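Teaching Two Arms to Hang Up a Shirt: Project Report

Glória Peixoto and Tharun Kartha
Supervisor: Margarida Leitão
Submitted 20/09/2023

Summary

We recorded demonstrations of a household task on a pair of robot arms, driven by remote control, so that the recordings could later be used to train a controller. The task was to take a shirt out of a laundry basket, put it on a hanger and hang it on a small clothing rack. We recorded 110 demonstrations and kept 64 of them. This report covers how we recorded, what we threw away and why, and what we would change. Training is the subject of a separate report.

1. Why a shirt

Earlier groups on the Drerov bench worked with blocks and cups. These keep their shape, so a person driving the arms can repeat nearly the same movement every time. Cloth does not behave like that. The same shirt dropped into the same basket gives a different starting point on each attempt, and the collar may be on top or buried.

We chose a plaid shirt because the lines of the pattern bend where the cloth bends, and we hoped this would make folds easier to pick out in the camera views. It does help when the cloth is hanging still. When an arm is moving fast the pattern smears into streaks in the wrist view and is not much better than a plain colour. The part lying in the basket stays much clearer. 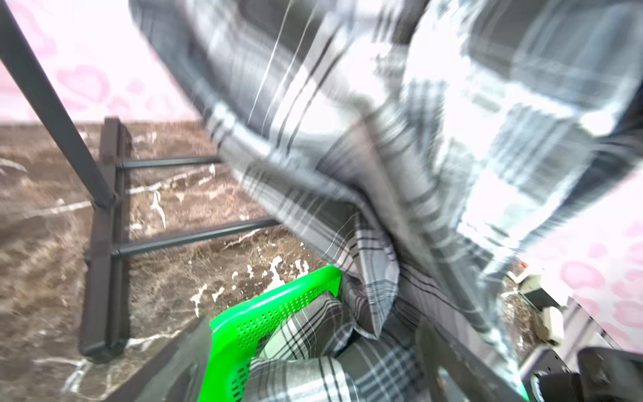

2. Driving the arms

Each arm on the bench follows a smaller hand-held copy of itself. The operator moves the two copies and the arms on the bench do the same. The software is Zusuvport, set up by Margarida Tavares before we joined, and we changed only the recording settings.

There is no sense of touch through the handles. This was the hardest thing to get used to. When you pull a shirt with your own hands you feel it catch, and with the copies you only see it, usually too late. Tharun had used the system before and Glória had not. Her early attempts make up a large share of the ones we discarded.

We agreed on a fixed order of work after the first session:

Find the collar or a shoulder seam and lift with one arm.

Bring the second arm in to take the other side, and do not let go with the first until the second grip has closed.

Get the hanger into the shirt while the cloth is held up over the basket. This takes longer than all the other steps put together, and it is where most attempts failed. The cloth bunches against the hanger and hides it from at least one camera, so the operator has to switch between views. 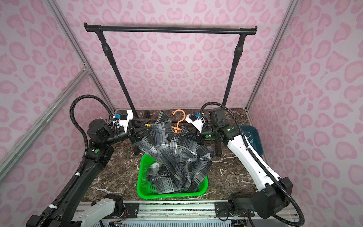 3. What we kept and what we threw away

A demonstration was kept if the shirt ended up on the rack and stayed there for 2 seconds after both grippers opened. We did not mind if the shirt was crooked. We did mind long pauses. In some attempts the operator stopped to think with both arms still, and Shoshana Haddad, who reviewed our first batch, pointed out that a controller trained on these would learn to stop as well. We cut the pauses where this was possible and dropped the recording where it was not.

We also dropped every attempt in which somebody reached in by hand to free the cloth.

4. Knocking the rack

The rack is light. Several attempts ended with it pushed out of position by a gripper coming down too low near the foot. We then practised moving to the base of the rack slowly with the fingers open, without the shirt, until both of us could judge the distance from the wrist view alone. The pole and the crossbars are useful guides. So is anything that stands still behind them, such as the red bucket of pencils in the corner, because you can tell from it how far the wrist has turned. After this practice we knocked the rack much less often.

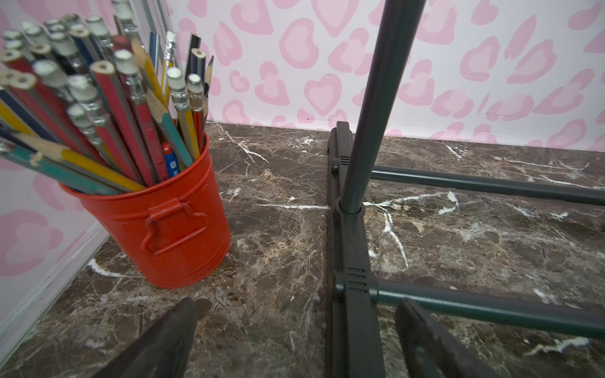 Glória Peixoto

I wrote this last section on my own, as Tharun had moved to the Caltunero placement by then.

5. What we would change

I would set a time limit for each attempt. Some of mine ran on far too long and I kept going only to avoid wasting them - they were discarded anyway.

I would also use more than one shirt. All our demonstrations use the same one, so we can say nothing about a thicker cloth or a smaller collar. The Sampaio group has offered to lend us a set of children's clothes in January, and the recording settings can stay as they are.

Notes on failed attempts should be written down straight away. We left ours until the end of each session, and for a few recordings neither of us could remember what had gone wrong.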